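Ponwood gets a double helping as the dam row boils over

Clear the decks, because Ponwood is back to two visits this week and neither of them is restful.

The long-running serial lost its second weekly episode in the winter reshuffle, when the network decided that what viewers of a small-town drama really wanted was another renovation show. The renovation show has since been moved to a slot usually occupied by infomercials for mops. Ponwood, which has outlived four network logos and a theme tune with pan pipes, gets its old hour back and plans to spend most of it shouting.

The council meeting is the big one. It has been promised since autumn and put off by a flood, a wedding, a second flood and an episode set entirely in a lift. The matter before the meeting is whether to drain the old dam, and anyone who has watched a soap for longer than a fortnight will know that you do not drain a body of water in a soap unless there is something at the bottom of it. The residents of Ponwood have not watched any soaps. They think it is about mosquitoes.

Over at the bakery, the twins are still not speaking. Their mother left the business to whichever of them married first, a clause that seems to have been drawn up by a solicitor with a background in fairy tales. One is now engaged to the vet. The other has been engaged to the vet before, and has kept the ring, the receipt and a fair bit of the vet's correspondence. Expect the correspondence to be read out loud at the worst possible moment, which in Ponwood is any moment when there is a sausage sizzle on.

The publican, meanwhile, comes home from hospital with her memory in pieces. She knows her dog, the price of a schooner and the words to the club song. She does not know her husband. Given what he got up to with the insurance money while she was under, he is taking the news rather well.

There is more gloom on the other side. Bongate, the hospital drama that shares the Ponwood audience and a good number of its actors, reaches episode 487 with the east wing closed, the pharmacy on fire and the new head of surgery revealed as somebody who did 3 terms of dentistry. He has performed beautifully so far. The writers are plainly fond of him, so it would be wise not to get attached.

Bongate has also brought back its ambulance explosion, a stunt the show last attempted when the ambulance belonged to a different production and was wanted back. There are two casualties to be named at the end of the hour. The preview clips show every member of the cast standing beside the vehicle at one time or another, so that narrows it down to everyone.

For those who like their misery with better curtains, Clameo returns for a third series. This is the one about the wine dynasty, in which a family with more money than sense fights over a vineyard that has never been shown producing a bottle of anything. The patriarch died in the last series. He also died in the one before that. The will is being read again, and this time there is a codicil, a half-brother from Tasmania and a horse.

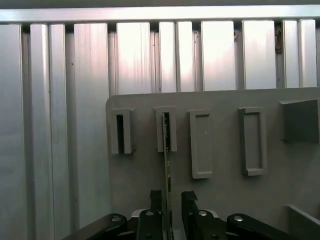 The half-brother is the one to keep an eye on. He turns up in a linen suit claiming he wants nothing from the family, and by the first ad break he has a bedroom, a set of keys and a favourite chair. The eldest daughter smells a rat. She would know, having spent most of series two pretending to be her own cousin. By the closing credits she has sent a strand of his hair off for testing, and if Clameo runs true to form the results will be back before the kettle has boiled and will be wrong.

The horse has no lines in the opener but is given several meaningful close-ups.

Fans of the gentler stuff will have to make do with Sundaram, the boarding-house serial in which the gravest crisis to date has been a missing casserole dish. The dish is still missing. The new lodger in room 205 says he has never seen it, although he did bring rather a large suitcase for a man staying one night, and that was in March. The landlady has begun leaving out smaller dishes as bait.

Sundaram's makers have let it be known that there will be a kiss before the end of the month. They have not said whose. The smart money is on the piano teacher and the man who comes about the gutters, who have been discussing leaf guards with growing intensity for the best part of a year.

As for Ponwood, the vote on the dam falls at the end of the second episode, with the mayor holding the casting vote and a pair of muddy boots in the back of his ute. He has been sleeping badly. He has also developed a sudden and passionate interest in the welfare of local ducks, and has moved that the whole business be deferred until after the breeding season.

The motion is seconded by the vet, who has his own reasons and will be giving them to one twin or the other in the car park afterwards.

Both Ponwood episodes will be on catch-up straight after they go to air. The pan pipes are on there too, if you go back far enough.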